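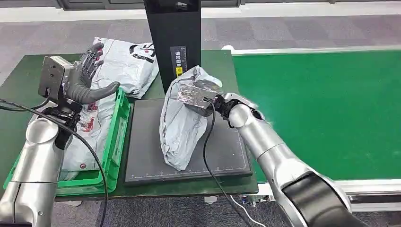
About Filtix

We love parcels. Filtix is a small sorting and mailing company, and most of what we handle is the soft stuff: plastic mailers, padded packages, wrinkly gray bags that refuse to stand up straight. Boxes are easy to stack and easy to read. Bags flop, fold over their own labels and slide off each other, and we've built a whole business around being good with them!

We started with one table and one crate in the back of the Skarent building, taking in returns for 3 local shops. Today we're a team of 23, still in the same building (we did get the front half too), and on a good day we send out 1000 bags.

How a bag moves through

Every bag arrives in a green crate. It comes out of the crate, goes on the black platform, gets its label checked and moves along to the next stop. The order never changes, whether the bag holds one pair of socks or a winter coat.
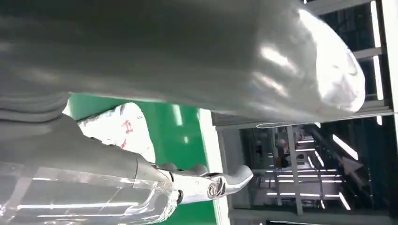

Green underneath and a crumpled bit of white and red on top.

Wrinkles are the daily puzzle. A creased label can hide half an address, so we smooth the bag out before it is read, and we'd much sooner spend ten extra seconds on it than send somebody's birthday present to the wrong town. New people get a full week on crumpled mailers before they try anything else, and quite a few end up liking them best.
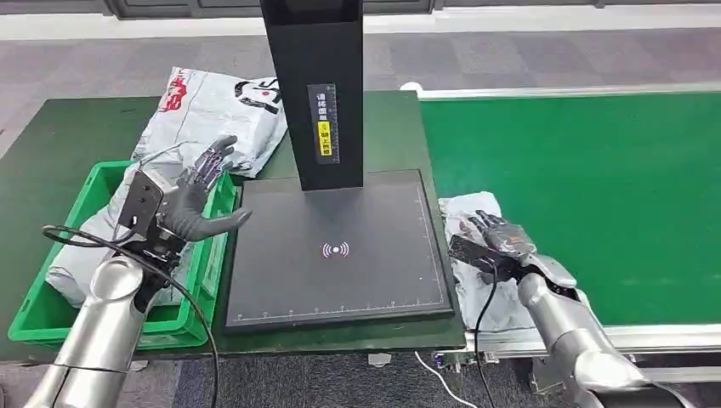
The platform

If Filtix had a mascot it would be this black square, with its scales printed along the edges and its tall column at the back. The label on the column is in Chinese, and the short version is that the shipping label goes face up. Everybody here can recite it!

Who we work with

Akpan sends us children's clothes all year, with a big rush every August. Brarari came on board with craft supplies, mostly yarn (squashy, cheerful bags). Both began with a trial of 10 crates.
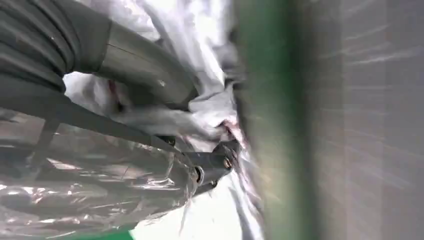 Come and see us

We enjoy showing people around, shop owners and school groups alike. Send a note through the contact page and tell us what you ship, how often, and how floppy it is.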